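Budget season again, so a thread on what we're buying for the two-arm cell next year and what we're putting off.

First, the arms stay. We priced a newer pair from Indell in November and the quote was fine, but the ones we have still do the job. Replacing them would eat the whole equipment line.

Grippers are the real cost. We have 4000 set aside for end tooling and spares together. Finger sets wear out faster than anything else we own, and last year I budgeted for one replacement. That was a mistake.

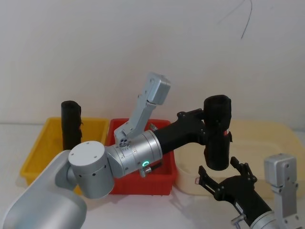

Handing a part from one arm to the other means two grippers working per part, so spares get ordered in pairs now. Remberg wants 870 a set. Zepeda wants 525 but the lead time is long -- nine weeks last time.

Plan is one pair from Zepeda ordered early, and one set from Remberg on the shelf in case we get caught short. That comes to 1,920 before shipping.

Bins and trays: 500. Cheap plastic ones are OK, but buy them all at once. When we reordered later, the size had changed by a few millimeters and we had to reteach every drop position.

Not buying: the Nirau service plan. It covers the controllers and we have never had a controller fail. Will look again when the warranty runs out.

Whatever is left goes to cables and pads. I don't have a good number for those yet -- if you track yours, I'd like to see how you do it.

Request goes in Monday.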